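Lecture 7 - perception and control for unloading a front-loading washer. Notes by Umut Kılıçarslan.

1. Approach. The wrist view gives the drum rim and the fabric heap. Servo on the rim arc; the folds blur during motion.

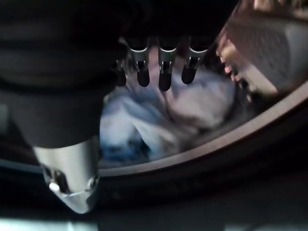 2. Grasp check. With dark cloth over the palm, the fingers are still visible below it, so estimate joint pose from the silver brackets - fingertip pads have too little contrast. Vondel drops blurred floor pixels before segmentation.
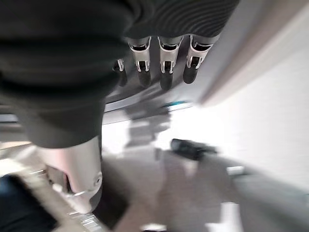 The grasp classifier then runs on a window of 47 frames. Set the timeout in the Vondel config.

3. Placement. Plan in the head camera frame. One arm works in the drum, the other stays at the basket rim, and both are collision bodies.
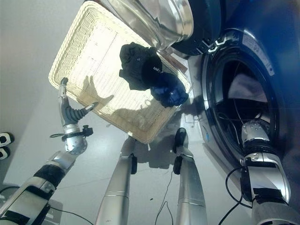
**Lab work**

Replay log 213 and plot rim error for both wrists.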